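Teaching a Pick-and-Place Task with a Hand-Held Gripper and by Remote Control
Final project report, Group 2
Project name: Rirko

214 views | 9 shares | 3 comments

Summary

Our project compared two ways of showing a robot arm how to do a simple table task. In the first way, a person holds a gripper tool with a camera on it and does the task by hand. In the second way, a person drives the real arm from a controller. We used both sets of recordings to train the same kind of model and looked at how the arm behaved afterward. The hand-held tool gave us far more recordings in the same number of lab sessions. The remote control recordings were slower to make but needed less cleaning.

1. Background

The course asked us to pick one step in a robot learning pipeline and study it closely. We chose the recording step. Most of the papers on our reading list spend a page on it and then move on to the model, and we wanted to know what the work is like and where the mistakes come in.

The task was to pick up a small foam block and set it down inside a taped square. It is an easy task for a person. We kept it easy on purpose so that most of the problems we saw would come from the recording and not from the task itself.

2. Equipment

The hand-held tool has two fingers that close when the operator squeezes a trigger. The camera sits on the tool and looks down past the fingers, so the video shows close to what the arm would see with its own wrist camera. We printed the fingers in the department shop from a design shared by last year's group. The first pair came out too narrow at the tips and the block slipped out sideways. We printed them again with a flat inner face and kept that pair for the whole project.

For remote control we used the Gunnlaugsson arm in the teaching lab with the controller that comes with it. The controller has two sticks and a grip button. Moving and turning at the same time takes practice, and two of us never got comfortable with it.

Recordings were saved and sorted with Gramunus, a small program written by an earlier group. It stores the video, the finger opening, and the position of the tool at each moment. We added a screen for marking a recording as good, bad, or unsure.

3. How we recorded

Every hand-held recording followed the same order. The operator held the tool over the table with the fingers open, waited for the beep, did the task, came back up, and waited for the second beep. We wrote this order on a card after the first session, when everyone had been starting in a different way.

The starting pose matters more than we thought it would. If the tool starts too close to the table, the camera covers very little of it and the model has less to go on. If it starts too high, the operator tends to drop down fast and the video blurs. We settled on a height where the fingertips sit in the lower part of the picture with plenty of table visible beyond them.

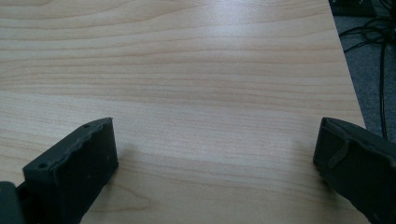
Figure 1. View from the camera on the hand-held tool, fingers apart over the bare tabletop.

Glare was a steady problem. The tabletop is smooth and pale, and the ceiling lights make a bright patch on it that moves as the tool moves. In the patch the wood grain gets faint, and the tracking software relies on details like that to work out where the tool is. We tried turning off one row of lights, which helped on one side of the table and made the other side too dark. In the end we left the lights on and moved the taped square closer to the middle.

Table edges caused a different kind of trouble. When the camera sees past the edge, the background is carpet, cables, and whatever else is in the room, and these change between sessions. We did not remove these recordings. A model that has only seen a tidy background may do badly when the background changes, and our arm has to work in the same messy lab.

4. Results

We made 3,423 recordings by hand and 1,447 by remote control. After sorting, 1,738 of the hand-held recordings were left. The most common reason for throwing one out was lost tracking, followed by a late start after the beep. Very few of the remote control recordings had to be thrown out, as the arm reports its own position and there is no tracking to lose.

The model trained on hand-held recordings moved more smoothly and reached the block sooner. It also closed the fingers too early in some trials. We think this comes from the way a person squeezes the trigger while still moving down. The model trained on remote control recordings paused often, sometimes right above the block, and the pauses look a lot like the ones our operators made while thinking about which stick to push.

Mixing the two sets gave the best placing of the block but not the best picking. We did not have time to try different mixes.

5. Problems and changes

In January the trigger spring wore out and the fingers stopped opening all the way. We did not notice for a full session. Those recordings are marked unsure in Gramunus and were not used for training.

We should have trained a first model much earlier. By the time we saw the early closing, most of the recording was done. A test after the first few sessions would have shown it.

We also wish we had kept the same operators on both methods. Some of the difference between the two sets is probably a difference between people.

6. Next steps

A later group could add a short hold just above the block before the fingers close and see if the early closing goes away. A matte mat on the table would be cheap and may fix most of the glare. The card with the recording order is in the drawer with the tool.

Comments (3)

benchtop_owl
Did you try marker tags at the corners of the table for the tracking? We lost fewer recordings once we added four of them.

Group 2
We did not. We wanted to keep tags out of the video but it would be worth comparing.

mkr_lab3
The pausing matches what we got with the same controller. Cutting out the parts where the arm stands still helped us a little.

Related reports
Flarketness: Sorting Bottle Caps with a Low-Cost Arm
Printing Gripper Fingers: Shape, Fill, and Wear
A Beginner's Guide to the Gunnlaugsson Controller
Gramunus: Notes for New Users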